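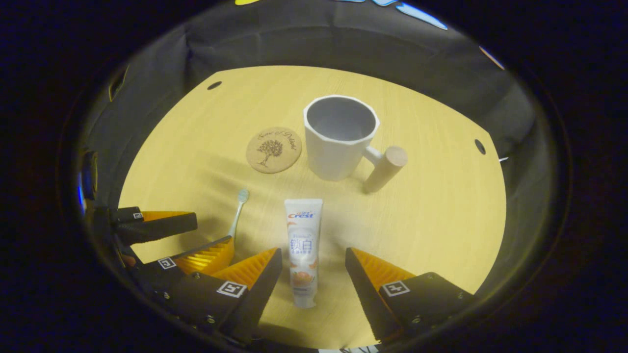
Photo: Grolex press office. A mug and a cork coaster on a table.

CLARNBERG - Grolex, the maker of tableware and small household goods, announced in June that it has signed an agreement to buy the ceramics business of Grgić, a family-owned company with two factories and a network of shops. The agreement must still be approved by the competition authorities in the countries where both companies sell their products. Grolex sent its first papers to the authorities before the signing and expects to complete the full filing during the summer.

Under the agreement, Grolex will take over 100 percent of the shares in the ceramics business, including both factories, the design office, the warehouse and the right to use the Grgić name on tableware. The glass business of Grgić is not part of the sale. It will stay with the present owners and will continue under its own management.

The price is 205 million euros, to be paid in cash on the day of closing. Grolex will pay one part from its own funds and the other part from a bank loan which is already agreed. The company does not plan to issue new shares for this purchase. The price can still change by a small amount after closing, when the stock in the warehouse and the unpaid invoices have been checked by both sides in the usual way.

Why the two companies want to join

Grolex and Grgić have known each other for a long time as suppliers to the same department stores and hotel buyers. Grolex is strong in the lower and middle price range, with most of its sales made through supermarkets and large furniture stores. The Grgić ceramics business sells mainly through smaller specialist shops and directly to restaurants. The managements of both companies believe that the product lines fit together well and that only a limited number of articles compete directly with each other.

In recent years the costs of energy and of raw materials have gone up strongly for all ceramics producers. Kilns must run day and night, and a factory of medium size has little power when it negotiates with an energy supplier. After the closing, the joined company will buy gas, electricity, clay and packaging together. Grolex expects yearly savings of 15 million euros from joint purchasing and transport, to be reached in full by the third year after closing. These savings do not include any closing of factories.

Filing with the competition authorities

Grolex is aware that mergers in the household goods industry are examined with more attention than before. During the first talks, officials asked the company for sales data in three groups of products: everyday tableware, tableware for hotels and restaurants, and gift articles. The company has delivered this data and will answer further questions as they come.

In everyday tableware and in gift articles, Grolex does not expect that the authorities will find a serious problem. Imports have a large part of these markets, and a shop can change its supplier from one season to the next. In tableware for hotels and restaurants the situation is less simple. Both companies deliver to this group of customers, and in some countries they are often among the last bidders in the same tender. For this reason Grolex has prepared an offer of remedies, which it is ready to give to the authorities if they ask for it.

The offer has two main points. First, Grolex would sell its own hotel line, Mekireo, to an independent buyer that is approved by the authorities. The sale would include the molds, the brand, the customer contracts and the sales team. Second, Grolex would produce Mekireo articles for the new owner for a limited time at cost price, so that hotels and restaurants can continue to order replacement pieces without a break. Several companies have already shown interest in Mekireo, but no talks about price have taken place.

If the authorities accept the offer in the first phase, the purchase can close before the end of the year. If they open a longer investigation, the closing will move to next year. The agreement with Grgić allows for both cases. It also says which side must pay if approval is refused, but the companies have agreed to keep the size of this payment confidential.

Until the approval is given, Grolex and Grgić remain two separate companies and must act as competitors. They will not exchange price lists or customer information outside of the small group of advisers that is allowed to see it. Customers should continue to speak with their usual contact, and all open orders will be delivered under the conditions on which they were placed.

Employees and locations

The Grgić ceramics business has 400 employees, most of them in the two factories. Their work contracts will pass to Grolex without change, with the same pay, the same holidays and the same years of service. Employee representatives of both companies were informed in the morning before this announcement, and meetings in each factory will follow over the next weeks.

Grolex has promised in the agreement to keep both factories open for at least five years after the closing. The design office will also stay at its present address. In the administration there will be some double work, above all in accounting and in IT, and it is possible that certain positions will not be filled again when employees retire or leave. Grolex will discuss this with the employee representatives before any decision is made.

The head office of the joined company will be in Clarnberg, where Grolex has its management, its central warehouse and its largest factory. A new loading area at the Clarnberg warehouse, which was planned before the purchase, will be built as planned - it is now expected to handle part of the Grgić deliveries as well. The building permit has been received and the work will start after the summer break.

Investments after closing

One of the two Grgić factories still works with kilns of an older type. Grolex intends to replace them in steps, so that the production does not have to stop for a longer period. The new kilns will use less gas for each fired piece and can later be changed to electric heating if the local power network allows it. The company has started to study whether public support for energy saving in industry can be used, but the investment plan does not depend on it.

The Grgić name will stay on the products that carry it today. Grolex has no plan to move these products into supermarkets. Specialist shops were the base of the business for many years, and the present terms for these shops, including the right to return unsold seasonal goods, will be kept at least until the end of next year.

Information for suppliers

Suppliers of both companies will receive a letter in the coming days. Existing contracts remain valid. After the closing, suppliers who deliver to both companies will be invited to talk about a common contract, and Grolex asks them not to change payment details or delivery addresses before they have received a written notice.

Information for journalists and investors

A telephone conference for investors and analysts will be held today at 3 p.m. in English. The presentation will be placed on the investor pages of the Grolex website one hour before the start, and a recording will be available there in the evening. Questions from journalists are answered by the Grolex press office in Clarnberg.

About Grolex

Grolex develops, produces and sells tableware, kitchen articles and small household goods. The company has its head office in Clarnberg and sells its products through supermarkets, furniture stores, department stores and its own online shop. Its hotel line is sold under the brand Mekireo.

About Grgić

Grgić is a family-owned producer of ceramics and glass for the table. Its ceramics are sold in specialist shops and to restaurants, and its glass is sold mostly to wine producers and hotels.

Note on forward-looking statements

This press release contains statements about the future, for example about the date of closing, expected savings and planned investments. These statements are based on what the management of Grolex knows today. Real results can be different, among other reasons because of decisions by authorities, changes in energy prices or weaker demand. Grolex does not take on a duty to update these statements, except where the law requires it.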